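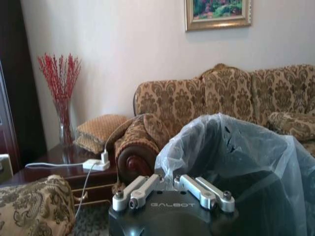

18/04/2020

Saturday, and a slow one, which suits the front room fine. I meant to start with the shelves at the back of the shop and let the seating wait until after lunch, but I walked past the damask sofa with my coffee and that was the end of the plan. So today's entry is mostly sofa, with a bit of side table and a long grumble about bags.

First, the state of things, for whoever picks this up on Monday. The sofa is job 528 in the book. It came to us from the Rosser house along with the dark side table, and both go back there when the front room is finished. The card says "clean, tidy, make it sit right," and I've taken that as my whole instruction. We are not reupholstering. I know it's tempting to talk people into new cloth, and we have that lovely bolt of Vanduvik green waiting for a good home, but this damask has years left in it and the big floral medallions would be a crime to cover up. Beige and golden brown, the kind of pattern that makes a room feel like somebody's aunt is about to bring in cake. I'm very fond of it already.

Back cushions. There are three, and they have never quite agreed with each other. The middle one likes to rise up in a little peak no matter what I do to it. I took it out, laid it face down on the bench, and worked the filling toward the corners with the flat of my hand, the old slow way, and then did the bottom edge again because I'd pushed too much down there. It is better on the bench than it is on the sofa, I'm sorry to say. Put back between its neighbors it gets squeezed at the sides and up it goes again. My feeling is that the cover has shrunk a touch across the width at some point in its life and the filling has nowhere else to go. Next thing to try is taking out a small handful from the top third, bagging it and labeling it so it can go back in if I'm wrong. I'd rather do that with fresh eyes, so it's left alone for now.

Arms. The left arm got a good going over with the soft brush attachment and then a dry hand brush, following the scrolls. That brown chenille is dense and it holds on to everything. I went front to back the first time and back to front the second, and the second pass still brought up a surprising amount of fluff. Please don't use the stiff brush on it. I tried the stiff one on the underside, down where it won't show, and it roughed up the pile in a way I didn't like at all.

The carved scroll at the front of the arm is the nicest part of the whole piece and I spent longer on it than I can justify on a time sheet. Dark reddish wood, with that polished round face at the end that your hand goes to every time you walk by. Barely damp cloth, then dry cloth, then the tiniest bit of Luvurska paste on a cotton rag, worked into the carving and buffed off before it could settle in the grooves. I did the round face last. No stain, no touch-up pen, nothing clever.

Side table. It's standing to the left of the arm, the same way the owners have it at home, and I think it helps to see the two woods side by side while we work. The table has that glossy mahogany color and it shows every fingerprint, mine especially. Wiped down top and front. I wouldn't wax it, it has all the shine it needs. The small tan cushion, the one with the fine texture that looks quilted, is parked on top against the wall. It isn't on the job card, so it may belong to another set entirely. If anyone knows, write it below. Until then it stays on the table and gets treated kindly.

Now, the bags. I have been putting loose pieces in the big pale-blue ones, and I like them for the size, a whole back cushion goes in with room to spare, and you can more or less see what you've got through the plastic. What I don't like is how thin they are. Drag one over anything with a corner on it and you're asking for trouble. The Busia roll we had before was heavier and I think we should go back to it for anything that's leaving the building. The roll of 1,000 we bought to save money will do nicely for waste and for keeping dust off overnight. I'd only ask that we don't seal cushions up in them for days on end. Leave the mouth open so the filling can breathe.

Throw pillow. Same brown damask, sitting at the right on the seat. Zipper was stiff, so I ran a pencil along the teeth and it's moving again. I haven't had the inner pad out yet. If it's feather, it can have an airing on the rack by the window, and if it's foam, leave it be and just do the cover.

Time: more than I'd allowed. I had 10 hours down for the whole job and I'm going to need a few of those back for the middle cushion and the right arm. No one has asked for it in a hurry, so I'm not going to rush the wood to make the numbers pretty.

Left to do:
Right arm, brushing and scroll, same as the left.
Middle back cushion, take out a little filling, label it.
Throw pillow, check the pad.
Seat, crevice tool all along the back, and save anything that turns up in there in the coin jar with the job number on it.
Ask about the tan cushion.
Order the heavier bags.

One more thing while I remember. The Luvurska tin is nearly down to the metal and the lid doesn't close the way it should, so it's upside down on the shelf over the sink. Please leave it upside down. There's another in the July order, but I'd like this one to last until then.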